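Print | E-mail

Filed under: Race & Language, Grantee Updates

Trovari Words Project: where we are at the end of the year

29th December

Hi Eimear,

You asked for something shorter than the last report, so I'm skipping the background and going straight to what we've been up to since the summer (and what we spent, I promise, it's further down).

The big piece was the conversation evenings in Prantl. We planned 4 and ended up running 5, after the one on "who gets to say it" ran so long that people asked for a second round. That was the night I'd been nervous about. We had folks in their seventies who grew up hearing certain words shouted at them from cars, and we had teenagers who use some of the same words with their friends all day long and don't hear any insult in them. I figured we'd get a fight. We got a long, sometimes prickly talk, and one grandmother and grandson who were still going at it in the parking lot when I left!

One thing I'd change is the ground rule about saying slurs out loud. We started with "say it if you need to, to make your point," and two people told me afterward that they'd spent the evening bracing for the next one. For the later sessions we switched to first letters only unless the word had been used against you personally. Some people thought that was too careful. I can live with that.
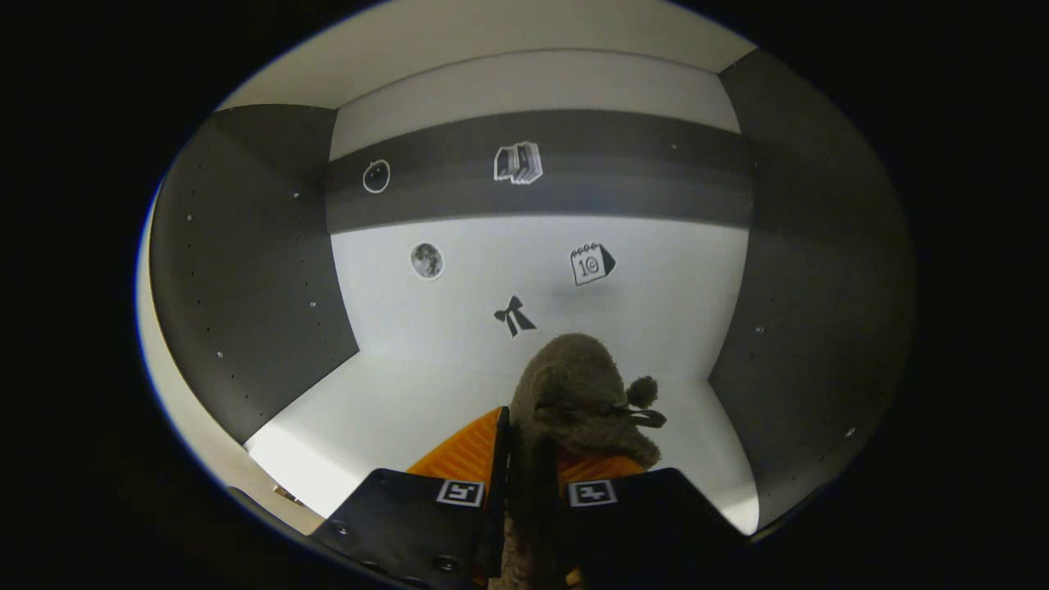
The apple and books stickers on the back wall, with the moon, the bow and the calendar page marked "10" on the floor.

The local news part is moving slower. Tetsuya Amano has been reading crime and court coverage with me, looking at when a story names somebody's race and when it doesn't. We've gotten through 200 articles so far. Tetsuya's notes are very good and very long, and we still disagree on a bunch of them, mostly stories where a witness is quoted using dialect and the reporter "cleans it up" for one speaker and leaves it alone for another. I'd like to keep those arguments in the final write-up, with both our initials next to them, so readers can see where we split.

I also owe you news on the school handout. Teachers at two schools tried the draft and said the section on reclaimed words was the part students wanted to talk about, and also the part that made the adults sweat. I'm rewriting it with more questions and less lecturing from me.
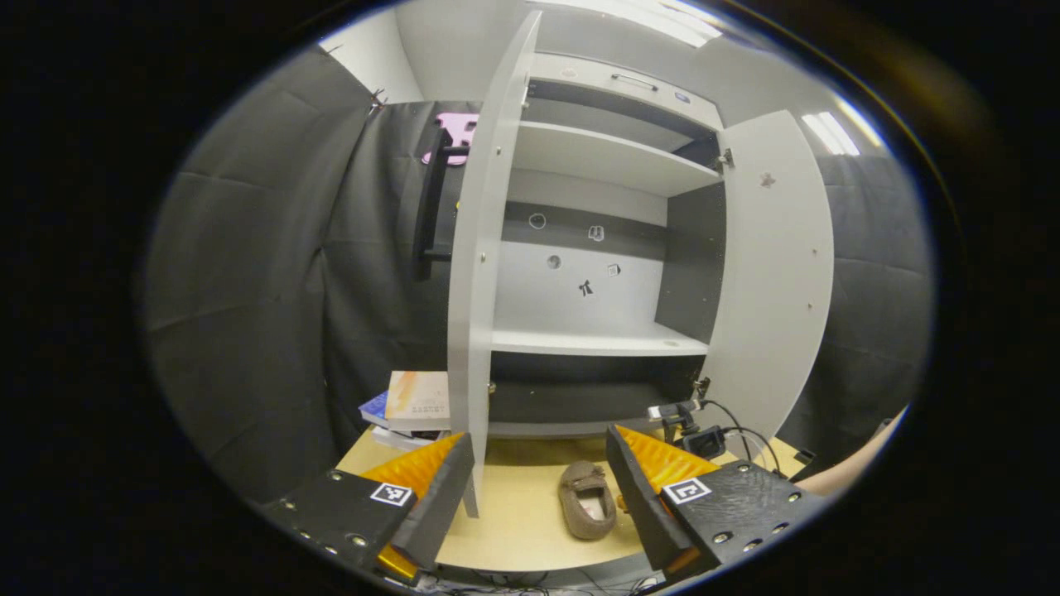
White cabinet with both doors open.

Money. Of the Zollero grant we have $2000 left for the spring. Most of it is set aside for printing the handout and for paying the session leaders, who really ought to get more than they do. We came in under on room rental and over on food. I'd like to move the leftover rental money into the food line if that's okay with you. Just send me a quick yes or no.

Zikitz has offered to host the audio from the evenings. I haven't agreed yet. A few speakers were happy to be recorded for our own notes and less happy about being online, and I want to go back to each of them first, which will probably eat up January.

Next up is a session for reporters and editors in April, if I can get enough of them in a room at the same time. I'll send you the article notes before then, once Tetsuya and I have quit marking up each other's margins.

Thanks for being patient with the late receipts. The last batch is in the mail.

Print | E-mail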